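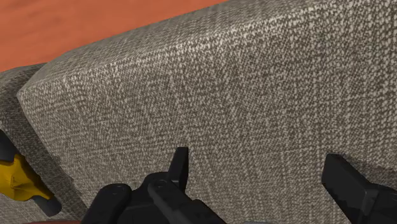 Prepared by Eleri Mostyn and Tudur Landeg, Furnishings Office, Sindidholm Residences
Revised June

Section 4. Setting Up and Using the Rees Upholstery Cleaner

4.1 Scope

This section covers the portable upholstery cleaner issued to each residence building. It applies to sofas, armchairs, padded benches and fabric dining seats. It does not apply to mattresses, carpets, leather or any item marked for dry cleaning only. Carpets are covered in Section 6.

Staff who have not used the cleaner before should read all of Section 4 before signing the machine out. Staff at Killness should also read the notice inside the supply room door, as the outlets in that building are on a timer and switch off at 10 p.m.

4.2 What Is Supplied

Each cleaner is stored with the following items:

Main unit with power cord
Clean water tank, capacity 1,000 milliliters
Recovery tank with float and lid
Suction hose, permanently attached
Wide hand tool
Narrow hand tool for seams and corners
Soft brush
Measuring cap
Two white test cloths

If an item is missing, write it on the sign-out sheet before you leave the supply room. Replacement hand tools are ordered under stock number 301. The wide and narrow tools share this number and are sent as a pair.

4.3 Before You Begin

1. Find the care label on the piece to be cleaned. It is usually under the seat cushion or on the underside of the frame.
2. Check the cleaning code. Continue only if the code is W or WS. If the code is S or X, or if there is no label, stop and contact the Furnishings Office.
3. Remove throws, loose pillows and personal belongings. Place belongings in a bag and leave the bag with the building desk.
4. Vacuum the piece with a dry vacuum, including the gaps beside the arms.
5. Open a window, or set the room fan to low.
6. Put up the wet furniture sign.

CAUTION: Do not use the upholstery cleaner as a dry vacuum. Dry lint collects on the float and will cause the unit to lose suction.

4.4 Testing the Fabric

A test must be done on every piece, even where a matching piece has already passed. Fabrics bought in different years may look the same and still take water differently.

1. Mix a small amount of solution as described in 4.5.
2. Dampen one white test cloth and press it for ten seconds against a hidden part of the fabric.
3. Look at the cloth. If any color has moved onto it, do not go on.
4. Wait until the tested spot is fully dry. Compare it with the fabric next to it.
5. Record the result in the furniture log with your initials.

Note: Judge the spot in daylight if you can. Hallway lighting in the older buildings is yellow and hides faint rings.

4.5 Filling the Clean Water Tank

1. Make sure the unit is unplugged.
2. Lift the clean water tank straight up by its handle.
3. Fill to the line with warm tap water. Do not use boiling water.
4. Add one level measuring cap of Zitau fabric solution. No other product may be used.
5. Close the lid and turn the tank over once to mix. Do not shake.
6. Set the tank back on its base and press down until it clicks.

CAUTION: Never add bleach, vinegar, dish soap or laundry detergent. Dish soap in particular will foam in the recovery tank and can reach the motor.

4.6 Cleaning

1. Stand the unit on a level floor within reach of a wall outlet. The motor is rated at 800 watts and must not be run from a power strip.
2. Fit the hand tool. Turn it until the tab locks.
3. Plug in the unit and switch it on.
4. Hold the trigger and draw the tool toward you in a slow, straight stroke.
5. Release the trigger and repeat the same stroke with suction only. Do this twice.
6. Move over by half the width of the tool and continue.
7. Clean whole panels from seam to seam. Stopping in the middle of a panel leaves a water line.
8. Check the recovery tank after each panel. Empty it when the float starts to rise.

For stubborn spots, work the solution in with the soft brush and wait five minutes before using suction. Do not scrub textured or looped weaves – press the brush and lift it.

If the same spot is still visible after three passes, leave it and report it. Further wetting will soak the padding.

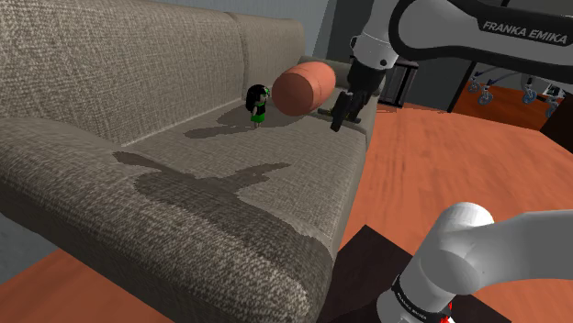
Can the sofa be used again the same evening if it was cleaned in the morning?

It depends on how the cushions feel, and the wet furniture sign should stay in place until a staff member has checked them. Most pieces need at least eight hours in a room with moving air. Press the back of your hand firmly on the seat for a few seconds. If it feels cool, the padding is still damp and the piece should stay out of use overnight.

4.7 Drying

1. Stand removable cushions on edge with a gap between them.
2. Leave attached cushions in place. Do not pull on the zippers or open the covers.
3. Keep the fan running. Portable heaters and hair dryers are not permitted.
4. When the fabric is dry, brush it lightly in one direction.

4.8 Emptying and Storing the Unit

1. Switch off and unplug the unit.
2. Empty the recovery tank into a utility sink. Do not use a kitchen sink.
3. Rinse both tanks, and run clean water through the hose for thirty seconds.
4. Wipe the float and leave the lid off until the tank is dry.
5. Wind the cord loosely and return the unit to its shelf.

Units that have been put away wet are to be rinsed again before the next use.

4.9 Service and Loss

The cleaners are checked every Monday by Dilwyn Hopkin. A unit with a red tag is out of service and may not be signed out, including for short jobs. Tags may be removed only by the Furnishings Office.

A building that loses a complete unit will be charged $199 from its supplies budget. Normal wear to hoses and brushes is not charged.

Questions about fabric codes should be sent to Nest Gronow. Requests for extra Zitau solution go to Evdokia Deligiannis – please allow three working days, and state the building and the number of bottles left on the shelf.

Continue to Section 5, Spot Treatment by Hand.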